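Guides > Toy Care > Play Kitchen Sets

Cleaning, Drying and Storing a Mixed Play Kitchen Set

Tuesday, May 1, 2018
By Miranda Toy Library

Scope

These instructions cover mixed sets: plush food, hard plastic food, cups, bowls, plates, utensils and small brushes, stored and lent out together. They do not cover play stoves, sinks or any piece with wiring. Battery pieces with a sewn cover are treated at the end of the plush section.

The old page had a single procedure for the whole set. It has been split by material. Most of the damage we see on returned sets comes from a plush piece being cleaned like a plastic one: clumped filling, print that has lifted, and a sour smell that appears a week after the set has been put away.

What you need

Mild dish soap, unscented
A zip-up mesh laundry bag, fine weave
A soft toothbrush kept for this job only
Two clean cotton towels
A wire rack, or any rack that lets air reach the underside of a piece
A wash tub; ours is a 47-quart Purance, but a kitchen sink works if it has been scrubbed first
White vinegar, for mineral film only
A notepad

Do not use fabric softener. It leaves a coating that holds dust and makes the next wash less effective. Do not use scented beads or sprays on anything a child under three may chew.

1. Sort before anything gets wet

Lay the whole set out on a clean, light-colored table. Work under good light. Dark surfaces hide loose threads and small bits of trim, and those are the things you are looking for.

Make three groups:

Group A: plush and fabric. Anything with filling, including pieces with printed or sewn-on labels.

Group B: hard pieces with no seams or openings. Most plates, bowls and cups go here.

Group C: hard pieces with seams, vents or hollow bodies. Hollow plastic fruit, squeeze bottles and any utensil with a two-part handle.

Brushes go in Group C whatever they are made of. Water sits at the base of the bristles much longer than it looks.

If a piece combines fabric and plastic, treat it as Group A. If you cannot tell whether a piece is hollow, press it lightly next to your ear. Moving air or a faint whistle means Group C.

2. Inspect

Check each piece by hand as well as by eye. On plush, run a thumb along every seam and pull gently across it, not along it. A sound seam closes again when you let go. If you can see filling between the stitches, take the piece out and repair it before washing. A gap the width of a pencil lead will be the width of a finger after a machine cycle.

On hard pieces, run a fingertip around each rim. Chips and burrs catch on plush during storage, and a sharp edge is a reason to retire the piece. Sanding the rim is possible but leaves a rough surface that stains, and we no longer do it.

Check printed labels for lifted corners. A lifted corner can be trimmed. A label that is peeling across its whole width should come off entirely, along with any adhesive under it.

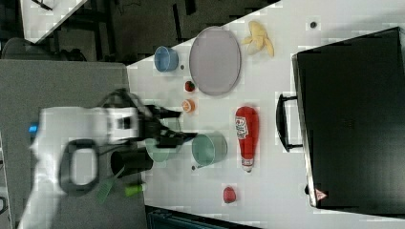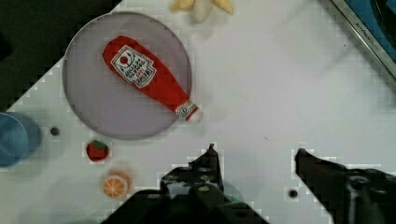 One reader wrote in to say that the sorting step is a waste of time for a household set, and that everything in theirs goes into one mesh bag on a cold gentle cycle, plates included. It has held up for years, by that account, apart from one cup that came out scuffed.

The objection is fair as far as it goes. A cold gentle cycle is unlikely to hurt a solid plastic plate. The trouble is with Group C. A hollow piece takes in water through the vent during the cycle and does not give it all back in the spin. You then have a sealed, wet, warm container going back into a toy box. If you want a single-bag routine at home, take out the hollow pieces first and the rest of this page matters less.

3. Wash Group A

Check the sewn-in care tag before choosing a method. If it says surface wash only, go to the hand method. If the tag is missing, also use the hand method.

Machine method

a. Place the pieces in the mesh bag. Fill it no more than halfway.
b. Add a towel of similar weight to the drum. A light load thrown around an empty drum wears the seams.
c. Use cold water, the gentle cycle and half the usual amount of detergent.
d. Run a second rinse.
e. Stop the final spin at a low speed if the machine allows it.

Hand method

a. Mix a small squirt of dish soap into cool water and work it into foam.
b. Pick up foam only, with the toothbrush or a cloth. The outer fabric should get damp and the filling should not.
c. Work in small circles, starting at the cleanest part.
d. Wipe with a cloth wrung out in plain water. Repeat until no foam comes up.
e. Press between towels. Do not twist.

Over printed areas, dab and do not rub. Strong reds and dark blues should be tested first on a spot at the base: hold a damp white cloth against the fabric for a slow count of ten. If color comes off on the cloth, wash that piece alone.

Pieces with a battery unit inside a sewn cover: remove the unit and wash the cover by hand. If the unit cannot be removed, surface wipe only, with the opening facing up.

4. Wash Group B

Soak in warm soapy water for 30 minutes, then go over each piece with the toothbrush, including the underside rim of plates and the foot of bowls. Those two places hold most of the grime. Rinse under running water.

A chalky film that survives soap is usually mineral. Wipe it with equal parts white vinegar and water, then rinse. Never mix vinegar with bleach or with any product containing it.

The dishwasher is acceptable for pieces marked for it, top rack only, with heated drying turned off. Unmarked pieces go in the tub. We tested two unmarked plates from an Istero starter set in the dishwasher in February and both came out bowed. They still stack, but they rock on a table.

5. Wash Group C

Do not submerge. Cover vents and seams with a thumb or a strip of painter's tape, wipe with a soapy cloth, then wipe with plain water. Remove the tape right away.

If water has already gotten in, hold the piece vent down and squeeze until no more drops come out. Leave it vent down on the rack for two full days. If you see black specks in the water, discard the piece. There is no reliable way to clean the inside of a sealed toy without cutting it open.

Brushes: wash the bristles in soapy water, rinse, shake hard and dry with the bristles down. Drying them bristles up drains water into the base.

6. Dry

Drying takes longer than washing and is the step people cut short. Plush that feels dry on the surface may be damp in the middle for another day or more. Squeeze the thickest part in a dry paper towel and hold it there. Any dampness on the towel means it goes back on the rack.

Turn plush pieces morning and evening. A fan on low helps. A tumble dryer is only suitable if the care tag says so, and only on the no-heat setting – hot air can melt the tips of the pile, and the fabric never feels soft again. Keep colored pieces out of direct sun.

Hard pieces can be towel dried and then left out overnight. Do not stack plates or nest bowls until the next day.

7. Label and store

Use a bin with a lid that rests on top and does not seal. Airtight bins trap whatever moisture is left. We moved from Prorkex gasket bins to plain ones for this reason and have had fewer musty returns.

Place heavy hard pieces at the bottom, nested by size, with a cloth over them. Plush goes on top, loosely. Hollow pieces go in a separate mesh bag so they can be checked without emptying the bin.

Write the set number on the bin and on the contents card. Our numbers start at 1000 so that they are not confused with shelf numbers. On the card, list each piece by name and main color, its group letter, and the date of its last wash. If you retire a piece, cross it out but leave the entry readable.

How often

Household set, one or two children: every other month, and after any illness.
Lent-out set: at every return.
Group room or waiting area: hard pieces daily, plush weekly.

Pieces that have been in a child's mouth come out of use until they have been washed, whatever the schedule says.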